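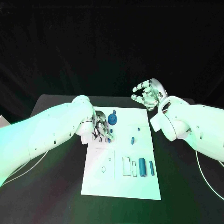 Brunditis Household Advice Service
Leaflet 46: Keeping Papers, Plans and Patterns at Home
Revised 5/31/24

Most households hold more paper than they realize. Deeds and leases, school certificates, appliance manuals, sewing patterns, children's drawings and old letters are often kept together in one drawer, where they crease, yellow and become hard to find. The advice in this leaflet applies to ordinary paper kept in an ordinary home. Items of high money value, and anything already badly damaged, should be taken to a paper conservator before any of the steps below are attempted.

Before you start

Wash and dry your hands. Hand cream should be left off until the work is finished, as it leaves marks that may not show for some months. Clean, dry hands are preferable to cotton gloves for most household papers, since gloves make it difficult to feel the edge of a thin sheet and small tears are the usual result.

Choose a flat surface larger than the largest item. Wipe it with a barely damp cloth, dry it, and wait 15 minutes before putting any paper down. Drinks, food and open ink should be kept in another room. Use pencil for all notes. A soft pencil (2B is suitable) writes without pressing a groove into the sheet and can be erased if the note turns out to be wrong.

Removing clips, pins and bands

Paper clips rust where the air is damp, and a rusted clip will tear the sheet if it is pulled. Lay the paper face down, slide a strip of thin plastic between the clip and the page, and ease the clip off over the strip. Staples should be opened from the back with a dull table knife and lifted out one leg at a time. The claw type of staple remover is quick, but it should not be used on anything older than the current year's bills.

Rubber bands that have gone sticky should be cut, not stretched. Any residue that has dried hard may be lifted with the tip of a plastic spatula. If it does not come away easily, leave it.

Where papers must stay together, fold a larger sheet of plain paper around them. This does the work of a clip and leaves no mark.

Surface dirt

Loose dust can be brushed away with a wide, soft paintbrush that has never been used for paint. Work from the middle of the sheet toward the edge and hold the paper down with the other hand. Changing direction in the middle of a stroke may catch a corner and fold it under.

For gray smudges in the margins, a white vinyl eraser may be used with light pressure. Do not erase over pencil, chalk, crayon or colored ink. Pink and green erasers contain grit and are not recommended.

Bread is sometimes suggested for this purpose. The Service does not advise it. Crumbs are left in the surface and attract insects.

Flattening rolled and folded sheets

House plans, maps and large dress patterns are often stored rolled. If a roll opens without resistance, lay it face down on clean paper and put a weight at each corner. Suitable weights include small bags of dry rice or smooth pebbles sewn into cotton. Tins and jars have hard rims and will leave a ring. Place a sheet of blotting paper over the whole and leave it for two days before checking.

If a roll springs back or makes a cracking sound, stop. It should be left in the room, loosely covered, for a week or more before a second attempt. Steam from a kettle or an iron should never be used on documents. Steam will lift some inks, and old glue may soften and stick one layer to the next.

Dress patterns printed on tissue are the exception, and may be pressed with a cool, dry iron between two pieces of plain cotton. Test a corner with no printing on it first. Once pressed, tissue patterns are better rolled on a cardboard tube than folded again into the original envelope, which is seldom large enough. Tie the roll with cotton tape and put the envelope inside the tube.

Tears

Household adhesive tape should not be used on any paper that is to be kept. It turns brown, the backing drops off, and the stain that remains cannot be removed at home. A short tear does little harm if the sheet is placed in a sleeve or folder and is not handled often.

Where a tear must be mended, as with a pattern in regular use, a strip of thin tissue and plain wheat starch paste will serve. Mix one teaspoon of wheat starch with five teaspoons of cold water and heat gently, stirring all the time, until the mixture turns thick and slightly clear. Let it cool. Brush a very small amount on the strip, lay it along the tear on the back of the sheet, and cover with baking parchment and a flat weight overnight. Paste does not keep well and should be made fresh.

Where to store paper

The best place in most homes is an inside closet on a floor that people live on. Attics become too hot in summer and basements too damp in winter. Cabinets against an outside wall may collect moisture at the back, and those under a kitchen or bathroom sink should be ruled out entirely. Boxes should stand at least 12 inches from any radiator or heating vent. Raise them off the floor on a shelf or on two lengths of clean lumber.

The lower rooms of older houses in the Vevent district are known to be damp from November until early spring. Residents there are advised to open storage closets for an hour on dry days and to leave a gap behind each box so that air can pass.

Light also causes damage, and it is permanent. Certificates and photographs hung on a wall should be copies wherever possible, with the original stored flat in the dark. If an original must be displayed, choose a wall that receives no direct sun.

Boxes and folders

Boxes sold as acid-free are worth the additional cost for papers that are to be kept for a lifetime. For manuals, receipts and similar items with a short life, any clean, dry box is sufficient. Shoe boxes are a convenient size but tend to be weak at the corners and should not be stacked more than two high.

The Service's lending counter holds sample boxes in three patterns. The Griltovon flat box opens at the front and suits plans and large drawings. The Mazza upright box takes standard folders and has a metal edge, which makes it heavier, and some members have found it awkward on a high shelf. The third is a plain lidded carton for general use. Samples may be borrowed for one week so that the size can be checked against the shelf before anything is bought.

Do not fill a box so tightly that folders must be pulled out by force. A half-empty upright box is equally unsuitable, as the folders will slump and curl. Fill the space with crumpled plain paper. Newspaper should not be used, as its ink will transfer and the paper itself breaks down quickly.

Plastic sleeves are acceptable if they are polyester or polypropylene. Sleeves with a strong smell are usually vinyl and should be replaced. Chalk, charcoal and pastel drawings should not go into plastic of any kind. Lay a sheet of smooth tissue over each one and store it flat.

Labels and lists

Write the label on the box or folder before the contents go in. Put the label on the short end, where it will face outward on the shelf. A label should give the kind of paper, the years covered and the name of the person in the household who deals with it. "Miscellaneous" should be avoided.

A single-page list of what is in each box, kept in a kitchen drawer or near the telephone, will save a great deal of searching. It need not be detailed. The list should also say where the originals of important documents are held if they are not in the home, and a relative or other trusted person should have a copy.

Insects and mold

Silverfish and booklice feed on paper, glue and mold. They are a sign of damp, and sprays will not cure the cause. Empty the closet, vacuum the corners and the undersides of shelves, and let everything dry before the boxes go back. Cedar blocks and mothballs should not be placed inside boxes, as both give off vapors that affect paper and ink.

Paper with a fuzzy or powdery growth should be treated with care. Put it in a paper bag, close the bag, and move it away from other items. Do not brush it indoors. Anyone with asthma or a similar condition should leave this work to someone else.

If papers get wet

Move them away from the water and put them somewhere cool. Single sheets can be laid out on towels with a fan running in the room, pointed away from the paper. Change the towels as they become damp. Do not try to peel apart sheets that are stuck together, and do not use a hair dryer.

Where there is too much to dry in about a day, wrap small bundles in wax paper, seal them in freezer bags and place them in the freezer. Freezing holds back mold and gives time to seek advice. Photographs on glass or metal must not be frozen.

Yearly check

Boxes should be opened once a year. Look for damp, insects and crushed corners, remove papers that are no longer needed, and bring the list up to date. Shred anything that shows an account number or a signature. Shredded paper may be added to a compost heap in thin layers, provided that glossy sheets and window envelopes have been taken out first.

Related leaflets on closet ventilation, care of photographs and the storage of household textiles are available at the lending counter. Printed copies of this leaflet may be reproduced for use in the home.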